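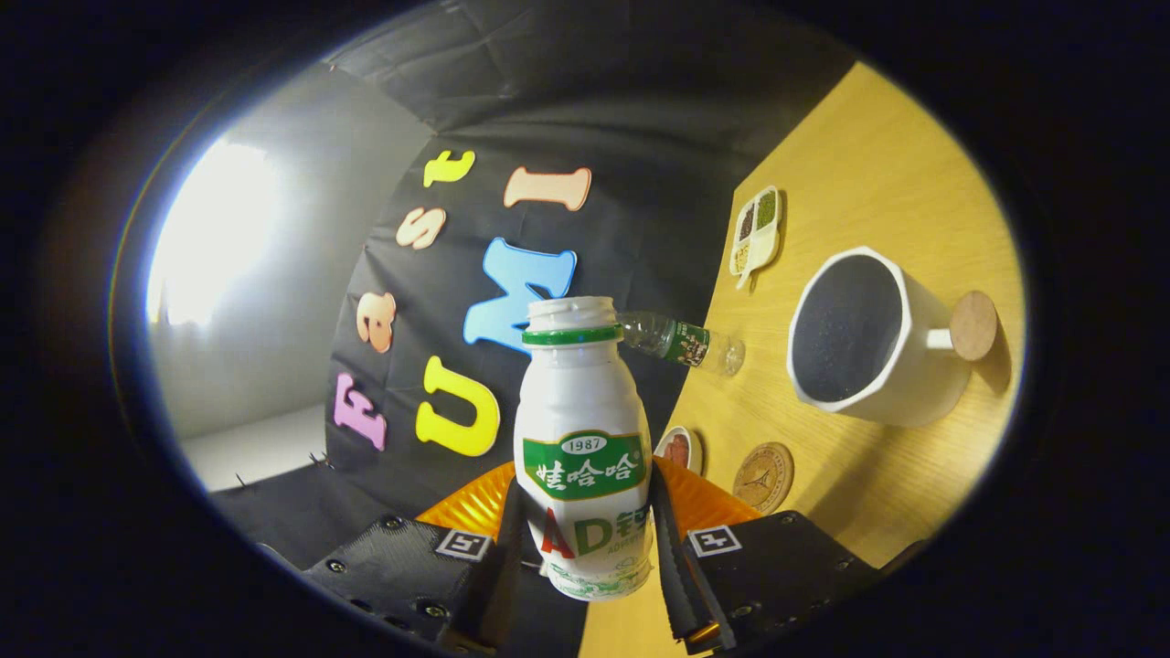 Two-day meetings are too long for anyone with a job to go to, Golnar Abedi-style grumbling aside, was how the debate at last month's club night began, and Golnar Arabzadeh had plenty of support for saying so. She wants the Akley round run as a one-day meeting next year, with practice in the morning and three races per class after lunch. A show of hands was close enough that we have left it until the October meeting.

**Round six report**

The sixth round of the club sprint bike championship was held at Akley on a drying track. Braulio Varela won both 600 races and now leads the class by 40 points with two rounds left.

He did not have it easy in race one. Tanveer Magsi made the better start from the second row and led for seven laps, running a soft rear tyre while most of the grid had gone for the medium. By lap eight he was sliding wide out of the hairpin, and Varela went through on the inside there and pulled clear. Magsi held on to second. Fereshteh Vahidi was third, her best result since moving up from the 400s.

Race two was stopped after a crash at Jestow corner on the opening lap. Pejman Shojaei lost the front on the damp patch over the drain and took two other riders with him. All three walked back to the paddock, though Shojaei's bike had a bent fork and he took no further part. The restart was cut to eight laps. Varela led every one of them, with Vahidi second and Magsi fourth after missing a gear off the line.

Varela's number 172 machine goes back on its original engine for the next round. The spare has done its full mileage and is due a rebuild over the winter.

**Points, 600 class, top four**

- Varela 200
- Magsi 160
- Vahidi 149
- Shojaei 118

A win is worth 25 points and each of the remaining rounds has two races, so the title is still open on paper. Dropped scores do not apply this year.

**Entries and rules**

Entries for round seven close on 22/09/2025. The fee is £55 per class, payable with the form, and late entries go on the reserve list. Riders who have changed number since the start of the season should write the new one on the form as well as the old.

Scrutineering opens at 7.30. Lock wire on the sump plug and oil filter was missing on several bikes at Akley, and those riders were sent away to put it right before practice. The same check will be made again. Catch tanks must be empty when the bike is presented.

Noise testing moves to the far side of the pit garages. Please push bikes there with the engine off.

Marshals are still needed for the two posts before the hairpin. Sign-on is at the race office, and lunch is provided.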